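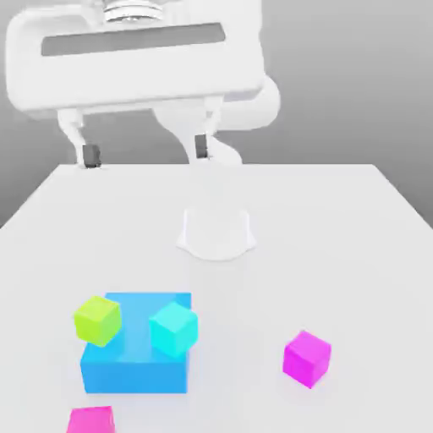 The simulated arm over its table, gripper open, with the blue box and the cubes.

The real arm is bolted to a bench in the back of the Prolldale workshop, but its builder does most of the work on a laptop at home. The project is called Tanui, and it has one job so far: put small cubes in a box.

"I broke two fingers on the real one in the first month," the builder says. "Printed ones, so no great loss, but each set takes an evening. In the simulator I can crash all night."

The latest batch was 700 runs. In 91 of them the arm dropped a cube or never got hold of it. Most of those came down to the approach angle.

"If a cube is turned and the fingers come in straight, they catch a corner and push it away," the builder says. "I had the wrist rotation wrong - a minus sign. That took me 13 days to find."

The bench arm gets the new code in August. "First I have to fix the shoulder joint. It sags a bit, and the one on the screen doesn't."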